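Simulator corner: the kitchen build keeps growing

If you stopped by the shop on Thursday you probably saw me hunched over the laptop again. We're still building Poka, our two-finger gripper, and until the real wrist is ready all the practice happens in a simulated kitchen. I added the cabinet doors and the marble counter first (way too much time on that marble!), and then I went a little overboard with the clutter.
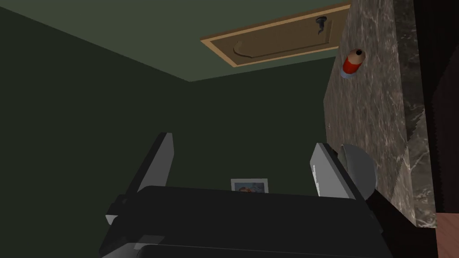 The view past the fingers, with bowl, counter and a bit of cabinet.

Pencils are my favorite test object right now. A six-sided barrel gives flat fingers something to line up with, but a small error in the angle still throws the whole grip off. I've logged 791 tries so far and I change the finger pads every time I get annoyed -- so, often.
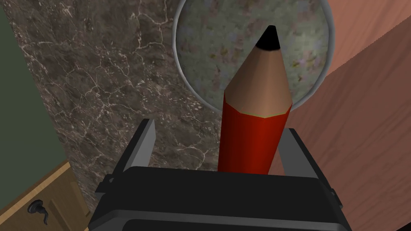 Manuela Fabbri rewrote the part of the code that decides when to close, and I love how much shorter it is. She also wants a simpler starting pose, with the fingers wide open and facing plain wall, so every run begins the same way. I'm sold. 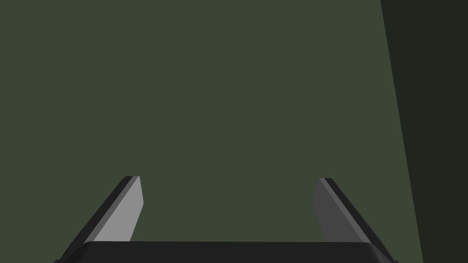

GANDBY WORKSHOP / ROBOT BUILD CLUB

Next up is the wrist bracket. We have 2 versions printed and I can't pick, so come tell me which one you like. Bring a laptop if you want to try the kitchen yourself!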